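Fornine Demo Collection Group - Notes from the Friday Catch-Up

Friday, July 9, 2021

Present: Dagmar Čierny, Kamil Holub, Otakar Matoušek, Şükran Canpolat, and me (Eduard Šimko, taking notes again, so blame me for the spelling)
Apologies: the Listville folks, who had a call with Gorkstead at the same time

1. Last meeting's notes

Read and approved. Kamil wanted it written down that he did label the drawer recordings, they were just in the wrong folder. Done, Kamil!

2. Where we are with the numbers

The target for the container task is still 500 good demonstrations. Dagmar went through the last batch and threw out 17. Most of those were cases where one hand let go early and the container tipped, and a few were ones where the recording started after the grasp was already made. I asked if we could keep the tippy ones as examples of recovery and we went back and forth on it for a while (sorry, everybody, I know it was almost lunch). Dagmar's view is that a recovery only helps if the person really does recover, and in these they mostly put the thing down and started over. We agreed to keep them in a separate folder and leave them out of the first training run.

3. Who collects what

Şükran and Otakar will carry on as a pair for the two-handed tasks. Kamil is moving to the single-hand ones, which he says he's happy about, and I believe him. We're also going to swap operators more. Otakar pointed out that the policy we trained in February picked everything up exactly the way he does, slow wrist turn and all, and as flattering as that is, we need other people's habits in there too.

Sessions stay at 20 demonstrations and then a break. Şükran tried going longer and her grip got sloppy toward the end - she could feel it in her thumb before she saw it in the playback.

4. Container task, how we want it done

We spent the most time on this one. The container lies lengthwise on the round table and each end gets its own gripper. Şükran likes to take hold of the near end first and bring the other gripper in after, and Otakar likes both at once. We're going to record both ways and note which is which in the session sheet.

Kamil brought up the cloudy plastic. He's worried the model will have a hard time finding the edges of the walls against a white tabletop, and I share that worry, but the rim has some yellow in it and the side tabs stick out nicely, so there's something to aim for. Dagmar would like a run on a darker surface too. I'll ask Hubáček if we can have a second table for that.

One more thing on this: please vary the starting position. Not by a mile, just turn it a little or slide it over between takes.

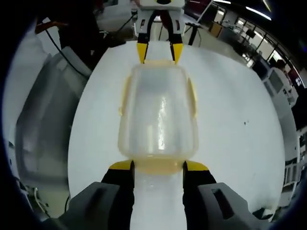

5. Syncing the two grippers

Otakar found 13 recordings where the left and right streams don't line up. He thinks it's the start signal and wants to try a clap of the fingers at the beginning of every take, so there's a moment we can match by eye. Nobody objected. He'll write up the steps and send them to all of us.

6. To do before next time

Eduard: ask Hubáček for the second table
Dagmar: set up the separate folder and move the rejected takes over
Otakar: sync steps, plus a look at whether those misaligned takes can be saved
Şükran: add the one-end-first / both-at-once column to the session sheet
Kamil: start the single-hand list and bring it along

7. Any other business

Şükran asked if we could get some lids for the containers, so we can start planning a closing task. Everybody liked the idea, but we'll finish this one first. Kamil will find out what lids cost.

Next meeting same time, same room. Listville will join by phone.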